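Stabilised wood is oversold as a knife handle material

2019-12-23

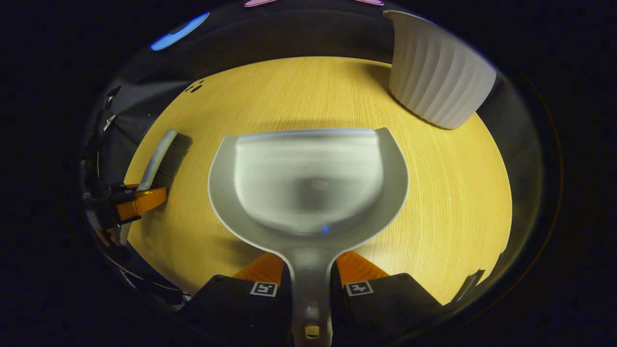
Every December the same question comes up from people buying a kitchen knife as a present: plain wood or stabilised wood for the handle? The standard answer is stabilised, and the extra money is treated as a form of insurance. I think the answer is given too quickly.

Stabilising means drawing the air out of a dried block under vacuum, letting resin flow into the pores, then curing the resin with heat. Done well, it reduces the amount of water the wood can take up and give off, and so reduces the movement. It does not bring the movement down to nothing. Dense, oily timbers hardly accept the resin at all, and a block sold as stabilised may be treated only to a shallow depth. Once the maker has ground it to shape, the treated part may be mostly dust on the workshop floor.

I own two knives that bear on this. The first is a Dadden petty with plain beech scales, bought second-hand. The second is a Kokkinos chef's knife with stabilised maple burl, bought new. Both have been kept on the same rack in the same kitchen, which is heated hard in winter and gets very dry. The beech has shrunk a little, so that the tang stands proud and can be felt with a thumbnail. The maple has opened a hairline crack running from the rear pin to the butt.

Two knives prove nothing in general. They do show where to look. The beech was free to move as a whole and did so. The maple was held by an adhesive with no give in it and by pins set close to the end of the scale. Burl has no consistent grain direction, so it moves unevenly, and the stress has to go somewhere. I would blame the fitting before the material, but the buyer pays for both and only hears about one.

Kenusgate, who make handle blocks, publish the weight of each block before and after treatment. This is the most useful figure a seller can give. The maple block I bought from them for the replacement scales went in at 181 g and came out at 323 g, a gain of 142 g, which tells me a good deal about how much resin it holds. Most sellers give a species, a colour and a price. Pliltotex go further in the wrong direction and list their blocks as 'fully sealed', with no figure at all. I do not know what that phrase is meant to measure.

There is also the question of weight in the hand. Resin is heavy. A treated handle moves the balance point back, and on a light blade this is easy to feel. Some cooks like it. I do not, and I would want to be told before paying.

My own preference is for plain, straight-grained wood, left in the shop until it has stopped changing weight, fitted with pins kept well in from the ends, and finished with oil. The owner then has to do some work -- a wipe of oil when the surface looks pale, no soaking, no dishwasher. If a scale shrinks, the tang can be dressed down with 200 grit paper in an evening. A cracked burl scale has to come off.

Stabilised wood has its place. Spalted and very soft timbers could not be used on a handle without it, and a knife that lives beside a sink in a busy kitchen will be better for it. But a buyer who chooses it for a dry house, on the grounds that it cannot crack, has been given bad advice. Ask for the two weights, and ask where the pins are.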